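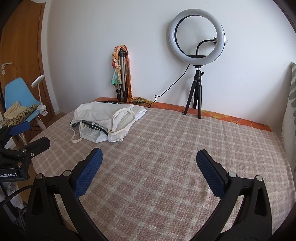 Equipamiento y compras | Proyecto Zelo

Plan de adquisición de pinzas manuales y material de puesto para la segunda fase

Enero – Redacción del boletín, Instituto Quintero

La Dirección de Administración del Instituto Quintero ha aprobado el plan de equipamiento de la segunda fase del proyecto Zelo, dedicado a la manipulación robótica de objetos domésticos blandos: bolsas de tela, bufandas, prendas de punto y ropa de mesa. El plan abarca la compra de pinzas manuales con cámara, la reposición de consumibles y la dotación de mesas de trabajo en la sede. Se resumen a continuación los criterios seguidos, el reparto previsto del gasto y los trámites que corresponden a cada grupo.

La primera fase se desarrolló con equipos cedidos por otros departamentos y con compras menores tramitadas de una en una. Ese procedimiento permitió empezar pronto, pero dejó un inventario desigual: pinzas con almohadillas de distinto desgaste, cables sin etiquetar y soportes de móvil que pasaban de una sala a otra sin anotación en el registro. La auditoría interna recomendó agrupar las compras en un único expediente y fijar una dotación tipo por puesto. El plan recoge ambas recomendaciones.

Dotación por puesto

Cada puesto de trabajo contará con una pareja de pinzas manuales, una para cada mano del operador, con sus cámaras, sus cables de conexión y un juego de almohadillas de recambio. Las tareas con textiles requieren casi siempre las dos manos. Sujetar una bolsa por el asa mientras se abre la boca, extender un mantel o doblar una bufanda larga son operaciones que con una sola pinza se alargan y producen secuencias poco útiles para el entrenamiento posterior. Por este motivo el expediente no admite la compra de unidades sueltas, salvo como repuesto de una pareja ya inventariada.

El presupuesto por puesto queda fijado en 1777 euros, impuestos incluidos. La cantidad comprende las pinzas, los cables, el primer juego de recambios y la funda de transporte. Quedan fuera el ordenador, que se asigna con cargo a la partida general de informática, y el mobiliario, para el que se utilizarán mesas y sillas ya disponibles en la sede. En total se dotarán 16 puestos, repartidos entre el edificio principal y las viviendas de ensayo.

La iluminación merece una mención aparte. Los grupos solicitaron aros de luz y lámparas de pinza para todos los puestos, y la Dirección ha preferido limitar esta compra a las estancias sin ventana. En las demás se trabajará con la luz existente. La variedad de condiciones forma parte de los objetivos científicos de Zelo, y una iluminación idéntica en todas las salas la reduciría sin necesidad. Los aros y trípodes que ya figuran en el inventario pueden seguir utilizándose, y también pueden permanecer apagados en la mesa cuando la sesión requiera un fondo con objetos de uso corriente.

Objetos y textiles

La partida de objetos es la más modesta del plan y la que más consultas ha generado. Los grupos podrán adquirir manteles, fundas, bolsas de algodón, pañuelos y prendas en comercios ordinarios, con cargo a caja fija y presentando factura simplificada. Se ruega elegir tejidos de peso, brillo y dibujo diferentes: un tejido de pelo corto a cuadros plantea a la pinza dificultades que no presenta un algodón liso, y las telas transparentes se comportan de otro modo ante la cámara. También se acepta material de uso previo, limpio y en buen estado, que se anotará en el registro como donación sin valor contable.

No es preciso retirar de las salas el mobiliario ni los enseres habituales antes de una sesión. Basta con que el plano de trabajo deje espacio suficiente para abrir las dos pinzas por completo y con que los cables no crucen la zona de paso. La experiencia de la primera fase indica que los cables son la causa más frecuente de interrupción. El plan reserva fondos para canaletas adhesivas y bridas de velcro, que se solicitarán directamente al almacén.

Comparación de ofertas

Se invitó a varios proveedores y se valoraron dos ofertas completas, las de Bandow y Pludley. Bandow presentó el precio unitario más bajo, con entrega en un solo envío. Pludley ofreció un precio algo superior, con entregas escalonadas y un contrato de mantenimiento que incluye la sustitución de almohadillas y la revisión de los ejes de las pinzas.

La mesa de valoración examinó el coste a lo largo de toda la fase. Las almohadillas de goma pierden relieve con el uso sobre tejidos ásperos y su reposición supuso en la primera fase un gasto que no se había previsto. Incorporado ese concepto, la diferencia entre ambas ofertas se reduce de forma apreciable. El contrato se ha adjudicado a Pludley, con una garantía de 3 años para las partes mecánicas. Bandow suministrará los cables y las fundas, lote que se tramitaba por separado y en el que su propuesta era claramente más ventajosa.

Conviene señalar que la garantía no cubre golpes ni daños por tracción del cable. Los responsables de sala deberán comunicar cualquier incidencia el mismo día en que se produzca, indicando el número de inventario de la pinza y la tarea que se estaba realizando. Las pinzas averiadas se entregarán en pareja, aunque sólo una presente el defecto – el proveedor calibra las dos unidades conjuntamente y no acepta devoluciones parciales.

Calendario de entregas

La primera entrega está prevista para marzo y se destinará a las viviendas de ensayo, donde se concentran las tareas con textiles. La segunda llegará en mayo y completará el edificio principal. Entre una y otra se abrirá un periodo de observación, durante el cual los grupos podrán proponer cambios en la dotación tipo siempre que no alteren el importe por puesto. Las propuestas que impliquen mayor gasto se estudiarán al cierre del ejercicio.

Los grupos que necesiten iniciar sesiones antes de marzo pueden solicitar en préstamo las pinzas de la primera fase. El préstamo se concede por semanas y se renueva a petición del responsable. La recogida se efectúa los martes, en el almacén de la planta baja, con la hoja de salida firmada.

Imprevistos y gasto recurrente

El plan incorpora un fondo de imprevistos que permite ampliar la partida de consumibles hasta un 25 por ciento sin nueva autorización. Este margen se aplica exclusivamente a almohadillas, tornillería, cables y material de limpieza. La compra de pinzas adicionales, cámaras o soportes requiere en todo caso memoria justificativa e informe de la Dirección de Administración.

Para los ejercicios siguientes se ha pedido a cada grupo una previsión de horas de uso. La cifra servirá para calcular el desgaste y decidir si conviene mantener el contrato de mantenimiento o asumir la reposición con personal propio. Las previsiones recibidas hasta la fecha difieren mucho entre sí, en parte porque algunos grupos incluyen la preparación de la mesa y otros cuentan únicamente el tiempo de grabación. Se ha distribuido una plantilla común, en la que ambos conceptos figuran en columnas distintas, y se solicita a quienes ya hubieran respondido que la remitan de nuevo.

Sigue pendiente la cuestión del almacenamiento de datos, cuyo coste crece con cada puesto en funcionamiento y que no forma parte de este expediente. El servicio de informática presentará una propuesta propia en primavera – entre tanto, las sesiones se volcarán al servidor del proyecto al final de cada jornada, y las tarjetas de memoria se devolverán vacías al cajón correspondiente.

Tramitación

Las solicitudes de puesto se presentan mediante el formulario de equipamiento disponible en la intranet, apartado Zelo. Deben indicar la sala, la persona responsable del inventario y el tipo de tareas previstas. Las solicitudes ya registradas durante la fase anterior conservan su orden y no es necesario repetirlas. Los grupos recibirán la resolución por correo interno, junto con las etiquetas de inventario que deberán adherirse a la funda y al cuerpo de cada pinza antes del primer uso.

Instituto Quintero – Dirección de Administración | Contacto: a través del formulario de la intranet | © Instituto Quintero. Todos los derechos reservados | Volver arriba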